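1/ So Nomero is down again this Monday. For me it began at the morning, before my first coffee. The app opens, shows the list of chats, and then only the gray circle turns and turns.

2/ I am writing these posts on the other network, because there I can't post anything. My last message to my sister has the small clock next to it for 66 minutes now.

3/ The status page says "all systems normal." I refreshed it many times. I think the status page should not be kept on the same servers as the thing it reports about, but maybe I am wrong in how they built it. 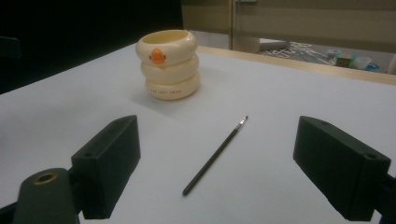 Mahtab Rahimi replied that for her the messages go out, but photos stay at zero percent, and on her laptop everything works. So please try the web version before you delete the app!

4/ Please really do not delete the app. In February I did this during the long outage, and when I came back I had lost 18 voice messages which were saved only on the phone. Support wrote me a very polite letter and could not help.

5/ Update. I tried three things, I put them here with the result.

Wi-Fi off, mobile data on

No change. I also tried my neighbor's Wi-Fi, the same. It is not your router, leave the poor router alone.

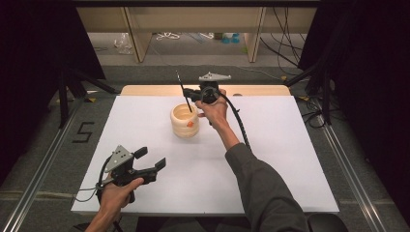
Log out and log in

Don't do it. The login code comes by SMS and mine did not arrive. Sepehr Hosseinzadeh is now locked out completely, and he has his work group there with 170 people.

Web version in a private window

This one works for me, slowly. Old chats load, new ones come with a delay. Calls do not connect.

6/ Now the outage map shows 139 reports from my city alone. The company account has finally written one sentence: "We are aware some users may experience issues." Some users, may, issues. I learned English from textbooks and even I can see how much work was put in this sentence. 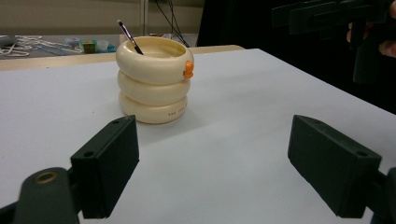

7/ What I would like from them is simple. Say which part is broken, and say when the next update comes, even if the update is "we still don't know." Skinon did it this way when their logins broke, they wrote every half hour and people were quite calm.

8/ My sister's message just got its two check marks. Photos still do not go. I will look again after lunch and write here if something changes.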